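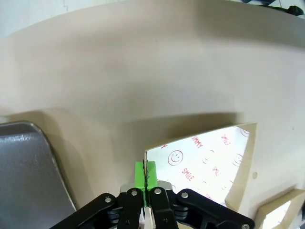 La pinza, agarrada a un cartón con forro de "SMILE" y "YUMMY". Demostración de Sininance.

Revista > Industria > Reportajes

Jornada de puertas abiertas en la nave de Drukau. Sábado, 2/13/21, frío, café de máquina. Casi 100 personas en dos turnos y un solo robot al que todo el mundo quiere grabar con el móvil.

Lo llaman Filip. Dedos negros, almohadillas verde limón - muy verdes, se ven desde la puerta. El trabajo: cartón de comida para llevar, del fino, cogido de canto. Parece facil. Aprieta de más y el borde se marca; de menos y la hoja se te va.

Los de Sininance llevan desde abril con esto. Primero lo intentaron con ventosas, cuentan, y el forro de papel se despegaba. Pasaron a las pinzas. Cuatro juegos de almohadillas hasta dar con estas. 2.350 euros en pruebas, sin contar horas.

Preguntas del público, muchas. ¿Velocidad? De momento 200 piezas por turno, poco para una línea de verdad, lo admiten sin rodeos. ¿Y si la caja viene doblada? Silencio, risas, "estamos en ello".

El siguiente paso se llama Reten, un programa que ajusta la fuerza segun el grosor del cartón. Hoy no lo enseñan. Quizá en la próxima visita - sin fecha todavía.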